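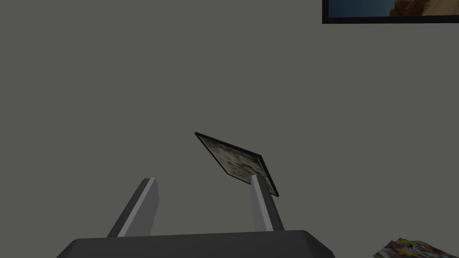

# October, the night after the Floner concert

Home at twenty to one, too wound up to sleep, so I'm writing this at the kitchen table with toast. My left hand hurts. The side of the thumb has a groove in it from the cello neck that I could keep a pencil in.

So we did it. The whole of the Brarkidwood piece, start to finish, in front of people who had paid. I've been moaning about that score in these pages since spring and I'm almost sorry I've nothing left to moan about (I will find something).

I got to the Floner at three for the rehearsal and of course the side door was locked, so I stood in the drizzle with the cello on my back and my concert shoes in a carrier bag for quarter of an hour. The hall is lovely once you're inside. It used to be a chapel and it still has that cold smell, but the sound is so generous – you play one open string and it hangs about up in the roof long after you've stopped bothering with it. At home the piece has always sounded dry and a bit cross. In there it sounded like weather.

The tape nearly did for us in the rehearsal. The piece runs against recorded voices, people reading out little bits of old letters, and I have to come in on the tail of certain words. 377 lines of text, and I think I know them all by heart now, including the one about the marrow. We'd agreed the voices would come out of the back speakers so they'd seem to be behind the audience. Fine in theory! From where I sit, though, they arrive late and smeared, and I missed the entry at bar 561 three times running. The third time I swore loudly and the roof kept hold of that as well.

We ended up putting one small speaker on the floor by my left foot, turned right down, just for me. It looked a bit silly. I asked the viola player whether she could see it from the stalls and she said yes, but it looked like I'd brought a radio for company, and we left it.

Then tea. The café had closed early so tea was crisps and half a banana and somebody's very old flapjack. I changed in the ladies' with one foot on the loo seat and put a hole in my good tights straight away, at the ankle, where it doesn't show under the long skirt. Hair wouldn't go up. Gave up on hair.

The first half was the Mathew quartet, two trios and a long speech from the man who runs the place. I listened from the stairs. I never like hearing other people play just before I go on, I start thinking about their bow arms instead of my own, but it was warmer there than in the green room. The slow movement of the Mathew was beautiful. They took it at a real crawl and held their nerve.

And then it was me. I don't remember walking on, I do remember the spike slipping when I sat down. I'd left the stop in the case! I had to wedge the thing in a crack between two floorboards and hope, and I spent the first few pages playing with my knees clamped like a nervous rider. By the letter about the train I'd forgotten about it. Somewhere around the middle I stopped counting and just listened to the voices and answered them, which is what the composer kept telling us to do all summer and which made me want to throw things at the time.

Bar 561 came and I was bang on it. I could have kissed the little speaker.

I did make a mess of the high passage after that. The harmonics just didn't speak, two out of the lot came out as a sort of wheeze. I also came off one long note too early, bow change in the wrong place, and had to pretend it was a breath. The composer was sitting four rows back and I saw the head go down over the programme. Might have been reading. I shall choose to believe it was reading.

The end was the best bit. The last voice says its line and then there's only the cello on one low note getting quieter until you can't say whether it's there or not. I'd worried people would clap too soon, or cough. They didn't do either. It was so quiet that I could hear the rain on the roof, and I held the bow on the string for much longer than it says in the part – I just didn't want to be the one to break it.

Lots of people afterwards, all talking at once. One old chap told me he'd hated the first ten minutes and cried in the last five. A girl with a half-size cello wanted to know if my fingers bled, and seemed let down that they don't. The composer gave me a hug and said "the harmonics" and nothing else. Fair enough.

We sold 7 of the new discs, on the Arketti label, from a trestle table by the door. Not a fortune. The printed programme says the piece is number 725 in their catalogue, so there must be a great heap of cello music out there that I've never so much as opened. Something for the winter.

Nice drive back, roads empty, heater on full, shoes off at the first set of lights. I had the low string going round in my head the whole way, and then when I came in the fridge was humming just a shade under it and I stood there in my coat for ages, trying to sing it up to pitch.

To do tomorrow: ring about the bow, it needs new hair before the next one. Find the spike stop and put it in the pocket of the case where it LIVES. Buy tights. Write to the Floner and say thank you, and ask, nicely, if I left my black scarf on the stairs.

Toast's gone. Bed.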